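Compartment boxes: your questions answered

Worden Storage > Help > Small parts boxes 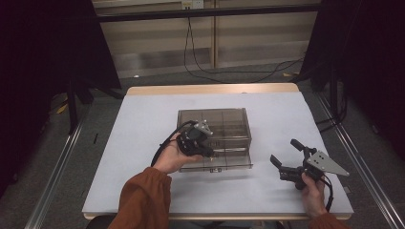
Smoky-grey compartment box, on a white board.

Last updated 20/08/2026 by Shewit Negash. Quick answers only, ring the shop if yours isn't here.

What can I keep in one?
Beads, screws, fuses, buttons, fishing bits, drawing pins, spare keys. Anything small and dry. People use them for earrings too.

Is it ok for food?
No. Not sold for food. Same goes for tablets, leave those in the packet.

Do the dividers come out?
Depends which box. Zedeo: yes, slide straight up. Achari: no, moulded in. If you're pulling hard and it isn't moving you have an Achari, please stop.

My dividers are loose and things creep underneath.
Take them all out, wipe the grooves, put back with the thicker edge down. Still loose? Try a strip of thin tape down one edge. Seed beads will always find a gap, so bag them first or go for the Achari.

Why see-through grey and not clear?
We used to do clear. Showed every scratch after a month in a drawer. You can still make out what's inside the grey, but dark screws are harder to tell apart, so label the front.

Best way to label?
Masking tape and a pencil. Peels off clean. Printed labels are fine on the Rullix tray but leave a gluey line on the boxes. Nail varnish remover will NOT help, it clouds the plastic. Cooking oil on a cloth, leave ten minutes, rub, then washing up liquid.

How do I sort a big jar of mixed bits without losing half?
Tip out onto something pale with a bit of space round it. White board, tray, old pillowcase if you're stuck. Biggest things first, then whatever you have most of. Don't name the compartments until the end, you'll only change your mind. Put the leftovers in the last one and shut the drawer.

How many fit?
Tharun on the Saturday till got 137 shirt buttons in one Zedeo compartment, lid still shut. Wouldn't pack it that full myself, you can't get your fingers in.

Can I stack them?
Lids on, yes. Not too high if they're full of metal. Keep the heavy one at the bottom.

Can I buy a spare lid?
Zedeo lids yes, part 784. Rullix trays never had one. Achari lids are due back in October, we'll put them up on the parts page when they land.

The latch snapped. Now what?
Within 2 years, bring it in or post it with the receipt and we'll swap it. After that, a wide elastic band does the job. Don't superglue it, the glue gets in the hinge and then it wont open at all.

How do I wash one?
Lukewarm water, drop of washing up liquid, soft brush for the corners. No dishwasher, they warp. Dry upside down on a tea towel. Make sure it's properly dry before screws go back in or you'll get rust marks.

Do you do a discount for schools and clubs?
Yes on orders over £300. Email Shewit Negash with the name of the school and what you need, she'll send a quote. Allow a few days, its busy in the stockroom.

Can I return one if it doesn't fit my drawer?
If it's clean and unused, yes. Measure the inside of the drawer first, not the front. Most of our returns are this.

More help: Drawer inserts | Jars and tubs | Delivery | Contact us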